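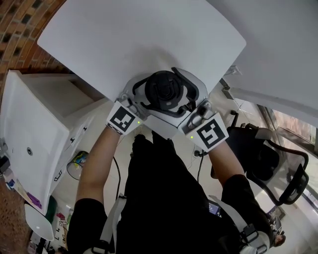
Wulleo, kit de capture de gestes pour les services généraux : notre avis après quatre mois
Publié le 13 août 2026
Rubrique : Matériel et conditions de travail
Note : 2,5 sur 5

Plorberg loue le Wulleo aux entreprises qui veulent « préparer l'arrivée de la robotique » dans leurs bureaux. Le kit comprend une pince tenue à la main, un harnais, des câbles et un abonnement au logiciel de tri. Un salarié fait son travail habituel avec la pince, les gestes sont enregistrés, et ces enregistrements servent à entraîner un robot qui, un jour, fera la même chose. Pour nous ce robot s'appelle Urban. Nous ne l'avons toujours pas vu.

Je travaille aux services généraux de Tendberg, sur un site de bureaux tout à fait ordinaire : armoires à déplacer, panneaux à accrocher, corbeilles à vider, chaises à remettre en place. La direction a signé en mars. L'équipe l'a appris à la livraison.

Prise en main

La pince est en plastique gris clair et blanc, avec un support de caméra rond sur le dessus et deux doigts qui portent chacun une plaquette à motif noir et blanc. On la tient à deux mains pour les gestes un peu sérieux. Le harnais se règle facilement, même si les bretelles glissent quand on se penche longtemps. Deux petits voyants verts sont placés près des plaquettes, et on apprend vite à les surveiller du coin de l'œil.

La formation de Plorberg dure 15 minutes. C'est court et, pour la manipulation elle-même, c'est presque suffisant. Personne en revanche n'y parle de ce qu'on fait quand un collègue entre dans la pièce en pleine séance, ni de la personne à prévenir quand le dos tire.

À l'usage

Les petits objets se saisissent bien. Un gobelet, une boîte, un chiffon plié : au bout d'une semaine on n'y pense plus. Les grandes surfaces rigides, c'est une autre histoire. Un panneau blanc pris par le bord inférieur fait levier sur les poignets, et la moindre hésitation se sent jusque dans les épaules. À mains nues, je le prends par les deux côtés et c'est réglé. Avec le Wulleo il faut trouver le bon point, serrer, basculer lentement, puis recommencer si le logiciel juge le mouvement « non exploitable ».

Les câbles au sol sont mon principal reproche matériel. Dans un local dégagé, passe encore. Entre une armoire, un tabouret et une chaise à roulettes, on finit par regarder ses pieds plus que son travail. La documentation recommande de « maintenir une zone de circulation libre », ce qui revient à demander aux gens du rangement de ranger avant de commencer à ranger.

Côté logiciel, le tri est rapide et l'interface est en français correct. Notre équipe a fait valider 1 012 séquences. Les refus, eux, s'affichent sous forme de pastille orange, sans motif. On devine : trop vite, trop loin, une main devant la caméra. Deviner fait partie du poste, maintenant.

Ce que ça change pour l'équipe

La brochure promet un « gain de sérénité ». Je n'ai rien constaté de ce genre. Le travail normal n'a pas diminué, il s'est décalé. Les salles attendent, les demandes s'empilent, et les séances de capture occupent les heures calmes, celles où l'on réparait les serrures ou remettait un peu d'ordre dans la réserve.

Il y a aussi le rythme. Un geste capté doit être propre, donc lent, donc un peu faux. Après une matinée de Wulleo, je me suis surpris à poser une ramette de papier comme si quelqu'un allait la noter. Les plus anciens de l'équipe le vivent mal : ils ont leurs façons de faire, elles marchent, et le logiciel les refuse plus souvent que celles des débutants. Cela devrait inquiéter ceux qui comptent sur ces données pour fabriquer un robot compétent.

Reste la question qui fâche. On nous demande d'enseigner notre métier à une machine, au même salaire, sans ligne dans la fiche de poste. Plorberg répond qu'Urban prendra « les tâches pénibles ». Lesquelles, à quelle date, et que deviennent les heures libérées ? J'ai posé la question par écrit. La réponse renvoyait à la brochure.

Je ne suis pas contre l'idée. Si un robot porte un jour les armoires à ma place, je lui tiendrai la porte. Mais pour l'instant c'est nous qui portons les armoires, avec un harnais en plus.

Prix

748 euros par mois et par kit, logiciel compris. Le remplacement des plaquettes est facturé à part, et le contrat ne précise pas ce que deviennent les enregistrements à la fin de la location. À faire écrire noir sur blanc avant de signer.

Points positifs
Pince précise sur les petits objets
Harnais facile à régler
Logiciel de tri rapide

Points négatifs
Câbles au sol, gênants dès que la pièce est meublée
Fatigue des poignets avec les panneaux et tout ce qui est large
Refus de séquences sans explication
Rien de prévu pour le temps de travail ni pour la reconnaissance des salariés

À qui le conseiller ?

À un atelier d'essai ou à un laboratoire, avec des volontaires payés pour cela et une pièce réservée, sans doute. À une équipe de services généraux déjà juste en effectif, non, ou alors avec un accord écrit : durée maximale des séances, pauses, prime, et droit de refuser le harnais sans avoir à se justifier. Chez nous, seul le premier point a été obtenu – une séance ne dépasse plus la matinée – et il a fallu insister.

Le contrat est reconduit jusqu'à la fin de l'année. Je mettrai cet avis à jour si Urban arrive, ou si Plorberg sort une version sans fil, que le service commercial dit « à l'étude ».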